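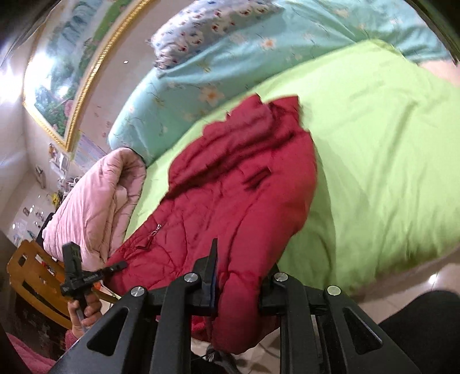
The bus to Gelar left at 5 in the morning, and my grandmother was at the station one hour before. She did not trust buses, and she did not trust clocks so much either. She had a bag with bread, boiled eggs and a jar of plum jam, and inside her coat, in a pocket she had sewn herself, she had 650 in small bills.

It was the money for the bell.

In our village the bell had been silent for two winters. It had a crack from the lip almost to the shoulder, and when the priest pulled the rope it made a sound like a pot falling on a stone floor. After some weeks of this he stopped pulling. People were late for the church, then late for the school, then late for everything. The baker opened when he woke up. My grandmother said that a village without a bell was like a house where all the people talk at the same time.

There was a foundry in Gelar with the name Vultton, and they had written a letter. The repair would cost 400. A new bell, of the same weight, would cost more than the village could collect in ten years. The priest was too old to travel and the teacher could not leave the children, so my grandmother said she would go, and I was sent with her to read the street signs.

I was nine. I had never seen a road with a line painted in the middle.

We slept on the way, or I slept. When I opened my eyes she was sitting exactly as before, with one hand flat on her coat. Outside there were fields of beets, then a river, then chimneys.

The man at Vultton was polite. He gave her a chair and he gave me a sugar cube. He explained that the price in the letter was an old price, and now the repair was 418. He said it softly, as if he was telling her that somebody was ill.

"Eighteen," said my grandmother. "What is the eighteen?"

"The tin," he said. "Tin is expensive this year."

She thought about it. I knew she had enough. I had watched her count the bills on the kitchen table, three evenings one after another. But she took out the jar of plum jam and put it on his desk, beside the papers.

"Four hundred," she said, "and this."

He looked at the jar for a long time. Then he opened a drawer, found a spoon, and tasted. He tasted a second time. He wrote 400 on the paper and pressed a stamp on it.

I asked her on the street why she had taken so much money with her, if the letter said only 400. She said the rest was for the Farouk shop, and she walked so fast that I had to run. It was a shop for cloth and buttons, near the market. She stood a long while before the window. Then she went in, and she bought two meters of blue wool, the blue of a school notebook, and she did not ask for a lower price. I had never before seen her pay what a person asked.

The bell was taken away in June, on a truck, with straw under it. It came back before the first snow. The whole village stood in the mud to hear it. I expected the sound that the old people always described, deep and round, but it was higher than that, and a little thin. The teacher said it was beautiful. The priest cried. My grandmother listened until the end with her head to one side.

"He used less tin," she said.

She was wearing a blue dress that day. She had cut it and sewn it at night, when I was supposed to sleep, and she wore it to church every week until I left for the university in Erkoneo. When I came home for holidays, the first thing I heard from the bus was the bell, still a little too high. The second thing was her voice at the gate, telling the driver that he was late.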